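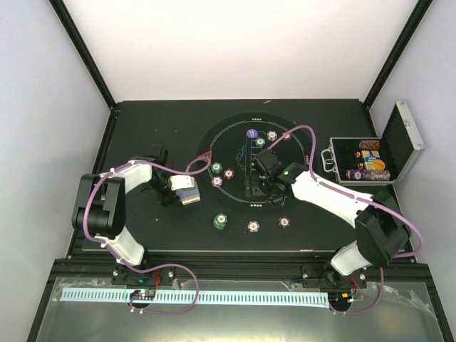 Pakport Bench Cost Records: README

8 min read

Last updated 10 October 2026

Summary

Pakport Bench Cost Records is a set of purchase, repair and planning records for two-arm tabletop cells doing small-object handling. It covers what was bought, what was quoted and not bought, what was replaced, and how long each order took to arrive. The release has 1,474 line items against 111 part codes. It is meant for people drawing up a budget for a similar bench, or checking one that has already been drawn up.

The records contain no motion data, video or model weights. Those are released separately and share only the cell codes.

Cells covered

PRU-A is the card table cell at the Prullau workshop. Two arms are bolted to a black aluminium rail along the front of a black poker table, inside white walls with black corner posts. The task objects are poker chips, cards and dice, with an aluminium chip case kept at the right-hand side of the table.

PRU-B is the parts sorting cell, also at Prullau. It uses the same rail and the same arm mounts as PRU-A, with a plain top.

TRV-A is the packing cell at Treveo. It was bought second, from a shorter list, and its enclosure was made to a different drawing. Enclosure costs for TRV-A should not be averaged with the other two.

Files

ledger.csv: one row per line item. This is the main file.
parts.csv: one row per part code, with a short name, cost group and expected life.
quotes.csv: quotes received, whether or not an order followed.
downtime.csv: periods when a cell could not be used, with the part code responsible.
plan_template.csv: the blank sheet used for the yearly request.
notes.txt: corrections and oddities, in no particular order.

All files are UTF-8, comma separated, with a header row. Dates are year first. Amounts are in pounds, excluding VAT, with two decimal places and no currency sign.

Fields in ledger.csv

line_id: unique, never reused.
cell: PRU-A, PRU-B, TRV-A or SHARED.
part_code: joins to parts.csv.
group: arm, gripper, cable, frame, lighting, electronics, task, spare, service.
qty: whole units. Cable bought off the reel is entered in metres, with unit set to m.
unit_cost: price paid per unit after discount.
carriage: delivery charge, shared across the order by value.
ordered, received: order date and date of goods in.
reason: first_fit, wear, damage, upgrade, stock or unknown.
approved_by_rule: which spending rule applied (see below).
supplier: supplier code. Supplier names are withheld except for Xenos, which agreed to be named.

The field "reason" was added part way through. Older rows were filled in from order emails where these could be found, and marked unknown where they could not. Treat any wear rate taken from the older rows as a lower bound.

Cost groups

Arm. Arms are entered as complete units, including the controller and supplied power lead. Joint modules bought later as replacements have their own codes. An arm rebuilt from replacement modules stays under its original asset number, so the count of arms in parts.csv is lower than a count of modules would suggest.

Gripper. Body, fingers and finger pads are separate codes. Pads are the part most often under-ordered in a first budget. Flat, round objects lying on a hard table need the fingers brought down close to the surface, and the tips take contact that a pick from a bin would not give them. PRU-A is therefore budgeted at a higher pad rate than PRU-B. The rate is in parts.csv under expected_life and should be reset for any other table surface.

Cable. Includes moving cable, fixed cable, connectors and ties. Moving cable is bought long enough to form a free loop over the arm at full reach. The first order for PRU-A was measured along the links with the arm at rest, and had to be bought again. Both orders are kept in the ledger, the first with reason set to first_fit and the second to upgrade. Anyone costing cable from a drawing should use the second.

Frame. Rail, posts, wall panels, brackets and fixings. Panels are listed by sheet, including offcuts. Labour for cutting is under service.

Lighting. LED strip, drivers and diffusers. Strip is replaced by the full length, never patched, which makes the cost per fault look high.

Electronics. Small circuit boards, power distribution and short jumper leads. Boards at PRU-A are mounted low, under the arm bases, and are exposed to dropped objects. The plan template has a line for a cover. It was left blank in the first request and filled in the next.

Task. The objects being handled and the surface they are handled on. For PRU-A this means the printed table top, chips, decks, dice and the chip case. Task items are cheap by line and easy to leave out. They also go out of stock, and a replacement chip with a different edge or thickness is treated as a new part code even when it is sold under the same description. Buy the spare set with the first set.

Spare. Held stock, not yet fitted. When a spare is fitted the row stays here and a zero-cost row is added to the group where it was used. Filter out zero-cost rows before counting purchases.

Service. Calibration, outside repair, machining and electrical inspection. Staff time is not included anywhere in the release.

Spending rules

Any single line of £185 or less can be ordered by the cell lead without a quote. This is rule 1. Above that, rule 2 applies: two quotes, recorded in quotes.csv, and a reference to the plan line. Rule 3 covers urgent replacement of a part that has stopped a cell. It allows one quote but needs a matching row in downtime.csv.

The threshold affects the data. There is a cluster of lines just under it, mainly in the cable and electronics groups, where larger orders were divided. Orders placed on the same day with the same supplier code should be joined before any study of order size. A script for this is not included, but the grouping is simple: cell, supplier, ordered.

Delivery times

The field to use is received minus ordered, in calendar days. The longest wait for any part that stopped a cell was 46 days, for a wrist module at PRU-A. The cell ran one-armed tasks for part of that time, so the downtime row is marked partial. The wrist module is now a held spare at Prullau and can be lent to Treveo.

Xenos supplied the rail, posts and brackets for both Prullau cells. Their rows carry split deliveries under one order number, with the received date set to the last part delivered. This overstates the wait for the earlier items. Goods-in dates for each drop are in notes.txt.

Quoted lead times are kept in quotes.csv as written by the supplier, including ranges. No attempt has been made to turn them into single figures.

Using the plan template

Start with the task group and work outwards. The objects set the gripper, the gripper and reach set the arm, and the arms set the rail and enclosure. Requests that began with the arm tended to need a second round for fingers and mounts.

Enter each arm position separately even if both arms are the same model. In a two-arm cell the left and right sides do not wear alike. At PRU-A one side does most of the holding and the other most of the picking, depending on the task of the month, and the pad and cable lines differ between them.

Put spares on their own lines, next to the part they cover. A percentage added at the foot of the sheet was tried for the first request. It was cut in review, and no one could say afterwards which spares had gone.

Leave the carriage column empty at planning stage and enter one carriage line per supplier.

Known problems

Exchange rates. Orders placed in other currencies were converted at the card or bank rate on the day of payment. The original amount was not kept for the oldest rows.

Shared items. Tools, a bench supply and some fixings are coded SHARED. They have not been divided among the cells. A cost for one cell will be too low unless a share is added.

Donated items. The TRV-A table top was not bought and has no ledger row. The part code exists so that a price can be entered by the user.

Returns. Refunds appear as negative quantities on a new line_id. Three refunds have no matching purchase. They are listed in notes.txt.

Duplicate code. Two part codes point to the same driver for the LED strip. Both are kept for this release, as earlier plans refer to them.

Unsuitable uses

The records come from two sites under one set of rules. They should not be used to compare arm makers, to estimate failure rates for a production line, or to predict the price of a part in a later year. Running hours were not logged evenly across the cells, and no cost per hour is given for that reason.

Updates

New rows are added once per quarter. Corrections to existing rows are made in place and noted in notes.txt with the line_id. Column names will not change without a new major version. Send corrections with the line_id and, where there is one, a copy of the invoice with bank details removed.

Related

Pakport cell codes and site list
Gripper pad wear log, Prullau
Treveo packing cell: parts list
Xenos rail and bracket drawings
Plan template, blank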